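Speaker notes: Split system partitions and what they cost us
Session 4, Zadell mobile track, 25 minutes plus questions
Speaker: Tihomir Milošević

Slide 1. Title. Mention that the slides use the June build throughout. Numbers for older builds are in the handout Liên Hà prepared.

Slide 2. Background. Phones with two system slots install an update to the inactive slot while the user keeps working. The reboot switches slots. If the new slot fails to boot, the loader falls back to the old one. Keep this under a minute – the audience knows it.

Slide 3. Storage. On the Telico test handset the second slot took 3606 MB before compression. Virtual slots bring that down by writing only the changed blocks to a snapshot. Point at the left bar first, then the right.

Slide 4. Merge time. The snapshot has to be merged after the first good boot. Median merge on our handsets was 884 seconds with the screen off. Read speed drops during the merge, and app launches show it. Pause here for questions on the test setup.

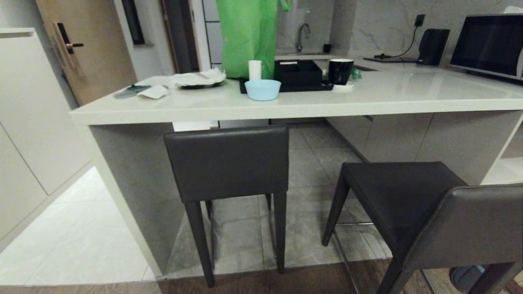 Kitchen island with bar stools, green bag and black mug on the counter.

Slide 5. Failure cases. Of 83 forced power cuts during the merge, 72 resumed on the next boot with no user action. The rest needed a second restart. No user data was lost. Bảo Lục has the logs if anyone asks for them.

Slide 6. Low storage. When the data partition is nearly full, the snapshot can't be allocated and the update stops before download. The error text in the current settings app is vague. Show the proposed wording from Otakar Kolář.

Slide 7. Open items. Merge throttling on battery, and the Zirkitport loader patch, still in review. Trí Mạc takes questions on the loader.

Backup slide: partition table. Skip unless asked.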